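Pre-run checklist, simulated tabletop picking, bedroom set
Checked by Javiera Sepúlveda, comments by Aldana Retamal. Run before every batch of 300 episodes.
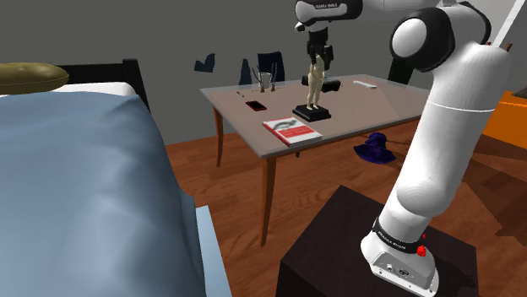 1. Physics settles before the first command.
OK. Objects get 200 steps to stop twitching. In May the old setting was 100, and the Durau baseline spent a morning trying to grasp things that were still falling.

2. Gripper clears the target at the pre-grasp pose.
OK, narrowly. I would like more room over tall objects. The policy would also like more room, judging by its record.

3. Collision meshes match what is drawn.
FAIL on one asset, fixed. The cup had a solid lid that only the physics engine knew about. Any result on "put it in the cup" before this fix should be ignored, including the one on my slide.

4. Joint limits and speed caps loaded from file.
OK. Javiera asks why we cap speed when there is no one in the room to hit. We cap it so that the Kragh comparison means something.

5. Random seeds logged.
OK. Seed 22 is still in the list. It is everybody's favourite seed and should not be used for the headline figure again.

6. Success test agrees with a human watching the replay.
PARTLY. The test counts a lift if the object leaves the table. Leaving by way of the edge also qualifies. A height check is written but not merged.

7. Distractor objects stay put unless touched.
OK after raising the friction on the pen.

8. Instruction text matches the target.
OK. One prompt from the Usis set asked for "the nice one". Removed.

Passed to run, item 6 open. Merge the height check before anyone quotes a percentage to Stundton.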